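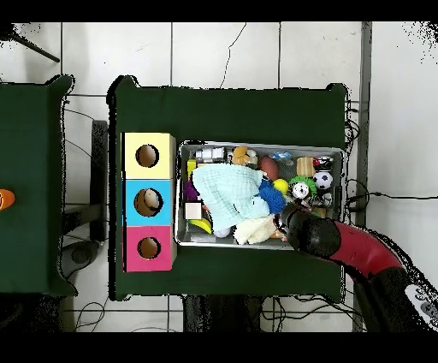

Attachment 1 — Three-color box and metal tray on a green table

Ticket 2129
Status: Resolved
Product: Rivutance Parcel and Zoning Lookup
Customer: City of Jolel, Planning and Business Licensing
Opened by: Liudmyla Hladun
Opened: 7/20/26
Priority: High
Subject: Annexed parcels still come up as unincorporated county

Original request

The city annexed the Yurchenko tract in June. It is the strip of warehouses and yards between the rail spur and the old city line. The ordinance is in effect and the county has recorded the new boundary. We loaded the updated boundary file the same week and the map looks right. The colored city area covers the whole tract.

The address lookup does not agree with the map. When a business owner types in an address on Yurchenko Road, the result says "Unincorporated — contact County Planning" and the zoning field is blank. The license application form reads the same result, so it refuses to let them go any further. I have tested every parcel in the tract and 11 of them do this. The rest come back as City of Jolel with the right zone.

Owners are calling the county, the county sends them back to us, and we are taking paper applications at the counter until this is fixed. Two of these owners have leases that depend on having a city license.

Things I have already tried:
Cleared the browser cache and tried a second computer.
Reloaded the boundary file from the admin page. It said the load was complete with no errors.
Checked the parcel numbers against the county list. They match.
Turned the lookup off and on again in settings.

Reply from Brestitik Support

Thank you for the detail. The map and the lookup do not use the same source. The map draws the boundary file directly. The lookup uses a jurisdiction table that is built from the boundary file and the parcel file together, usually overnight. If the table was not rebuilt, the map can be right while the lookup is wrong.

Please go to Admin, Data, Jurisdiction Table and send us what it says under Last Build and Build Result. Please also send one parcel number that fails and one next door that works.

Reply from Liudmyla Hladun

Last Build says it ran last night. Build Result says "Completed with carryover." I do not know what carryover means and it is not in the admin guide. Parcel numbers are in the private note on this ticket.

The failing one and the working one share a fence. They have the same owner.

Reply from Brestitik Support

Carryover means that some rows could not be decided by the new build, so the old value was kept. We agree this should be in the guide and have passed that on.

A row is carried over when less than 100 percent of the parcel falls inside a single jurisdiction. We compared your two parcels. The one that works is entirely inside the new city line. The one that fails has a thin sliver along the east side that sits outside it. The sliver is 2 feet wide at its widest point. We expect the other failing parcels are also on the east side of the tract. Can you confirm?

Reply from Liudmyla Hladun

Yes, all of them back onto the drainage channel on the east side. The ordinance says the new city line follows the west bank of the channel, and the parcels end at the west bank too. There should be no gap. The legal description and the recorded map agree on this. I checked both with our city engineer before writing.

I would like to know whether this is a mistake in the boundary file or in the parcel file. If it is our boundary I have to tell the county, and possibly the sales tax people, and I would rather not do that unless I have to.
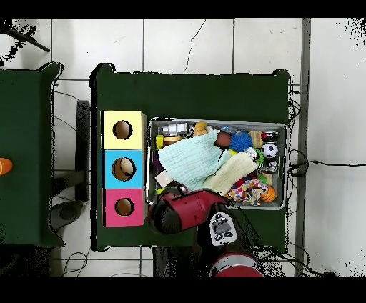 Attachment 2 — Yellow, blue and pink stacked boxes beside a tray of toys

Reply from Brestitik Support

The boundary file matches the recorded line. The problem is in the parcel file. The east edges of these parcels were drawn from an older channel survey and were not moved when the county redrew the channel. The parcels as drawn stick out past the bank, but the legal parcels do not. You do not need to change the boundary or report it as an error. The county parcel office may want to know so they can correct their drawing.

There are two ways to clear this on your side:

Option A. Wait for a corrected parcel file from the county and rebuild. No other steps are needed, but we cannot say how long the county will take.

Option B. Set a manual jurisdiction on the affected parcels. The lookup and the license form will use it right away. It stays in place through later builds until you remove it, so you would need to clear it once the county file is fixed.

We do not recommend lowering the match percentage for the whole city. Jolel has parcels on the north side that really are split between city and county, and those would start returning a single answer.

Reply from Liudmyla Hladun

We will do Option B. The city attorney asked me to put the ordinance number in the reason field, which I have done.

First attempt did not work. I set the jurisdiction to City of Jolel on the first parcel and saved it. The lookup now says City of Jolel, but the zoning field is still blank and the form still stops, now with "No zone on record."

Reply from Brestitik Support

The zone is a separate setting. While the parcel was listed as county, the system did not store a city zone for it. After setting the jurisdiction, open the Zoning tab on the same parcel, choose Recalculate, and save again. If the tract was given interim zoning in the ordinance, check that the interim zone is in your zone list before you do this.

Reply from Liudmyla Hladun

The interim zone was in the list. Recalculate worked on the first parcel and I did the others the same way. All of them now return City of Jolel with the interim industrial zone. I ran a test application on each and they all went through to the fee page. I deleted the test applications afterward.

One leftover. The printed zoning letter for these parcels still has the county planning phone number at the bottom.

Reply from Brestitik Support

The letter footer is saved the first time a letter is made for a parcel. We have cleared the saved letters for the affected parcels from our end. Please print one and confirm.

Reply from Liudmyla Hladun

Printed three. Our number is on all of them. I have written to the county parcel office about the channel edge and will remove the manual settings when their new file comes in. OK to close.

Closing note, Brestitik Support

Cause: outdated parcel edges along the channel, which led to carryover in the jurisdiction table.
Fix: manual jurisdiction and zone recalculation on the affected parcels, saved letters cleared.
Open items: county parcel correction (customer), admin guide entry for "Completed with carryover" (Brestitik), request to show a list of carried-over parcels on the build page (Brestitik, under review).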